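Inicio Foros Robótica Aprendizaje Buscar Entrar

Hilo: ¿Cuántas demos por tarea? (taza, pinza paralela)

mnguni_tk
Buenas. Estamos grabando demos por teleoperación para una política de imitación, tarea tonta: coger la taza y soltarla en otro punto de la mesa. Llevamos 141 episodios buenos y 13 descartados. El entrenamiento converge pero en el robot falla muchísimo en cuanto la taza se va hacia los bordes. Así tenemos el puesto:

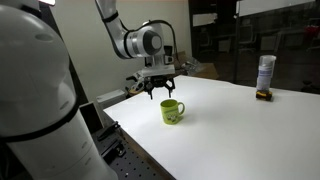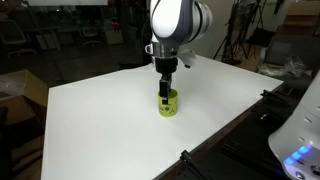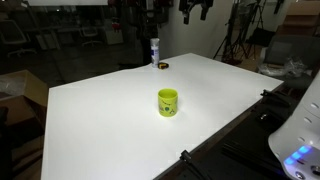

Preguntas rápidas:
- seguir hasta 400 con lo mismo o parar y variar ya?
- los 13 descartados (taza volcada, operador que se lia) los tiro o sirven de algo?
- meto más objetos en la mesa o la dejo limpia?

El jefe quiere ver algo en agosto asi que voy justo.

ruradia
Variar ya. 400 iguales son 400 iguales. Cuántas posiciones iniciales de taza tienes de verdad? Si la volvéis a poner siempre "más o menos ahí" la red se aprende el sitio y punto.

mnguni_tk
Pues... a ojo, casi siempre por el centro. El asa tampoco la hemos controlado, cada operador la deja como le sale.

ruradia
Ahí lo tienes. Rejilla en papel o una lista aleatoria de posiciones, y el asa girada a propósito. Y apunta el operador en los metadatos, luego se agradece.

stinomix
No estoy de acuerdo del todo. Con 141 y encima repartidos por toda la mesa se queda sin densidad en ningun lado. Yo cerraría primero una zona pequeña, que funcione, y luego abrir. Nosotros en Prirkela hicimos 350 en media mesa antes de tocar nada más y fue bien.

ruradia
350 en media mesa y luego otros tantos para la otra media, no? Eso es tiempo de operador. Prefiero cobertura desde el principio aunque al principio acierte menos.

stinomix
Depende de si tiene que enseñar algo en agosto, que lo ha dicho arriba. Para enseñar algo, zona pequeña.

prk_lab
Con el borde ojo tb a las cámaras. Si la de muñeca deja de ver la taza al acercarse desde lejos da igual cuántas demos metas. Revisa un par de episodios fallidos cuadro a cuadro antes de grabar más.

Los descartados: no los tires. Sepáralos en otra carpeta. Si en alguno el operador corrige y acaba agarrándola, ese vale oro, mételo. Los de taza volcada sin recuperar, fuera.

mnguni_tk
Vale, miro lo de la muñeca mañana por la mañana. Y lo de los objetos de más?

stinomix
Mesa limpia hasta que agarre bien.

ruradia
Al revés, algún trasto al fondo desde ya, y cambiándolo de sitio. Si no, el día que alguien deje cualquier cosa se te va el brazo a por ella. Nos pasó.

prk_lab
Mitad y mitad? Etiqueta los episodios con/sin y entrenas las dos versiones, es barato.

mnguni_tk
Ok plan: lista aleatoria de posiciones pero en media mesa, asa girada, mitad con trastos. Los 13 los reviso a mano. Una duda mas, el ritmo, hay un operador que va lentísimo y otro que va a saco, eso lo normalizais o que?

prk_lab
Recorta las pausas del principio y del final, lo de en medio dejalo. Y dile al rapido que afloje al cerrar los dedos.

Volver arriba | Contacto | © Foros Robótica, los mensajes son de sus autores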